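## 3. Placing footwear on the Kelten shelf

Before loading the shelf, confirm that both legs stand flat and that the board does not rock.

1. Set the shelf toward the back of the table and leave the front clear for sorting.
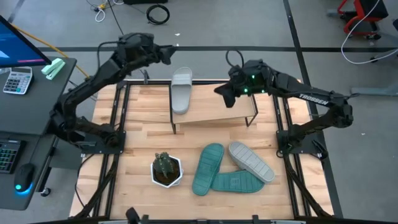

Sort all footwear into pairs before any item is placed. Sandals left crossed over one another, as the teal and grey slides are in front of the shelf, should be separated first. Turn each one strap side up.

2. Place the first sandal lengthwise at the left end of the board, toe to the back.
3. Set its partner beside it, leaving a gap of 5 mm.

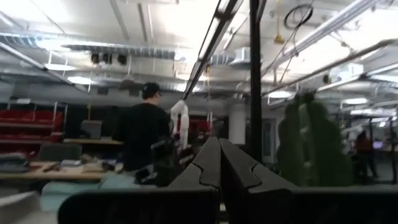
4. Continue to the right until the board is full. Do not stack sandals on the shelf.

**Caution:** Maximum load is 3 kg. Keep potted plants off the board.

5. Brush grit from ribbed treads and wipe the soles with a damp cloth. Water must not exceed 40 °C.

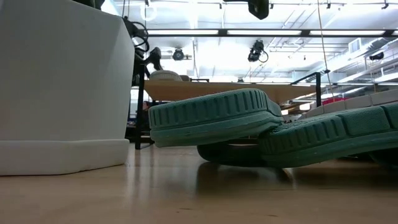
*Photo: teal-green soles with ribbed treads*

**Note:** Moulded grooves hold fine dirt. Use a soft brush along the rim, then allow the soles to dry away from direct sunlight.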